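Neltgate table cell

The Neltgate table cell is a small handling station used to practice moving household dishes with hand-held grippers. It was put together at Isel, and the layout now in use (the third) dates from June. Its charm is how little there is to it: a table, a set of ordinary dishes, and grippers with two fingers each. Nearly all of the skill lies in keeping those fingers in good shape, and this article is mostly about that.

Gripper

Each Neltgate gripper has two black fingers carried on linked arms. The links turn on round pivot pins, and the fingers close toward each other. A soft ribbed pad covers the inside of each finger. The pads do a wonderful amount of work for such simple parts! The ribs let the rubber fold a little against a curved rim, so a thin metal bowl can be held without much squeeze.

The first pads, made to a pattern called Samarakoon, were smooth and a good deal harder. They held plates well but slid on polished metal. The ribbed kind, known as Sislow pads, replaced them and are the only ones now kept in stock.

Setting up

Setup takes 14 minutes for a practiced operator. The table is wiped down first and the cloth laid with its near border parallel to the table edge. Bowls go out nested, largest at the bottom, and plates are stacked separately. The grippers are then opened and closed by hand 9 times, slowly, with an ear out for clicks. A click usually means a pin has crept sideways in its hole, and it should be pressed home before anything else is done.

Finger spacing is checked next with a 46 mm gauge block. Both pads should touch it at the same moment. If one arrives early, the screw at the base of that finger is loosened, the finger is nudged over, and the screw is tightened again with the block still in place. Cables are dressed last, with enough slack for the full swing of the arm.

Care of the pads

Pads are changed every 300 grips, or sooner if the ribs have gone shiny. Old ones peel off from the tip. The finger underneath is cleaned with alcohol and left to dry, and the new pad is pressed on from the base upward so that no air is trapped. A fresh pad feels almost sticky for its first few grips, and many operators like to work it in on a mug. 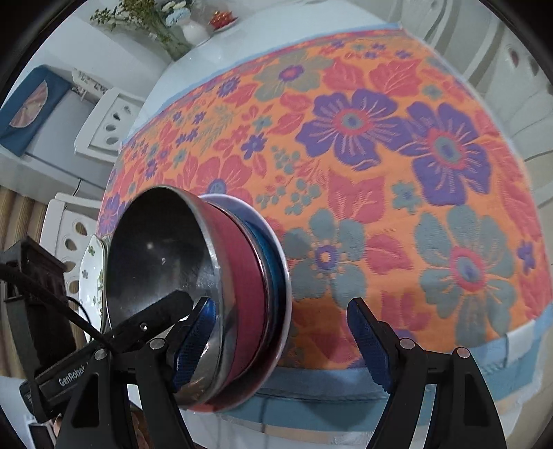 Lint is the other enemy. Woven cloths shed fibers that settle between the ribs, where they act like a coat of dust. A dry toothbrush clears them in seconds. Water works too, but the pad must be fully dry before it goes near a glazed plate.

Common faults

Uneven closing: nearly always spacing, so go back to the gauge block.

Stiff linkage: old grease on the pins. Wipe them clean and add one small drop of light oil, keeping it well clear of the pads.

Bowl turns in the grip: worn pads, or a hold taken too near the rim.

Two bowls lift together: the fingers have reached past the inner bowl. Open, back off and take the upper rim alone.

Last revised 08/05/2025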